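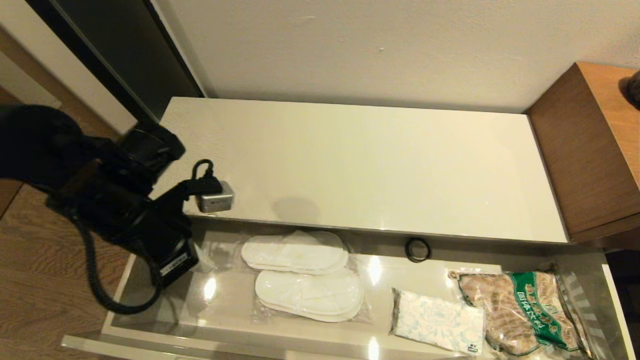
Page 1 of 2

Drawer tasks: why does my policy get worse when I add more demonstrations?

Posted by Vostetwood, 13 September 2026

Hello everyone. I hope this is the correct section for my problem.

I try to reproduce the result from the Trasell report, the one where they train on household drawers and then test on drawers the policy did not see. The task is simple to say: the drawer is open, take out one named item, put it on the top of the cabinet. My drawers are hotel-room style, with packed slippers, tissue packets and similar small goods in plastic wrapping.

With the first 41 demonstrations the policy was weak but reasonable. It went to the right item more often than to the wrong one, and it failed mostly in the closing of the fingers. Then I collected much more, and now I have 1634 demonstrations in total. I expected a clear improvement. Instead the success on the unseen drawers went down, and on my own drawer it went up to almost perfect. The gripper now moves with great confidence to a place where the slippers would be in my drawer, also when they are not there.

I did not change the network or the learning rate. The head camera is in the same position. I train for the same number of passes over the data, so the total number of steps is of course larger. I have read the report two times and I do not find what they did differently. In the appendix they write only that "contents were varied between sessions", and I did vary mine, I believe.

Is it a question of the lighting? The inside of the drawer is pale and shiny and there is strong glare on the bottom. Should I cover the window and collect again? I would like to avoid this, as you can imagine.

Thank you in advance for any help.

Illés
Accepted by the poster

I had nearly the same curve last January, so I will write what I found, and you can check if it is the same for you.

Please look first at how many different arrangements you have, and forget for a moment the number of demonstrations. In my case I had a big number of recordings but they came from only 18 arrangements of the drawer. Between recordings I put the item back in its old place by habit. My hand did this without asking me. I also called it "varied", because on every new day I moved some things. For the network this is very little variation. It can learn the position of the item and it does not need to look at it.

A test which costs you one hour: take your trained policy, open your own drawer, and exchange the slippers with the tissue packet. Ask for the slippers. If the arm goes to the tissues, you have your answer and it is not the light.

What I changed after this:

I made a small script which tells me before each recording where to put the target item. The drawer bottom is divided in 8 zones and the script selects one. I follow it also when it is annoying, for example the zone at the back wall, where the fingers have little room under the top.

I changed the neighbors too. If the slippers are always beside the tissues, the policy can use the tissues as a sign.

I fixed the number of training steps and did not let it grow with the data. You wrote that yours grows. This makes the comparison between your small set and your large set not fair, because two things change together.

With a smaller set made in this way, my result on unseen drawers became better than with the old large one. I cannot promise you the same numbers, my arm and my cabinet are different.

About the report: I agree that the appendix is too short. "Between sessions" can mean ten recordings or two hundred.

Briltura

glare is definitely a problem, i would put a cloth or matte paper in the bottom of the drawer. we did that and grasping got better. also clear plastic is just hard, try without the packaging first

Reply from Illés

The matte paper can help for the closing of the fingers, I agree with this. But I would be careful here. The unseen drawers have no paper inside, so the training and the test become more different. If you try it, please do it only in a part of the recordings. The same for the packaging: if the test items are wrapped, some training items should be wrapped also.

Reply from Vostetwood

Thank you both. I made the exchange test this afternoon. I asked for the slippers and the arm went directly to the tissues and lifted them, in every attempt. So it is the positions, as Illés wrote.

I looked also in my notes and I must admit that I changed the drawer only when I started a new session, and the target item mostly stayed on the left side. I will keep one part of the old recordings and collect new ones with the zones. One small question remains: do you count a zone as used when the item lies across two of them? The slippers are long and they do not fit in one zone.

Reply from Illés

I use the middle point of the item. For long items I let the script select the direction also, along the drawer or across it.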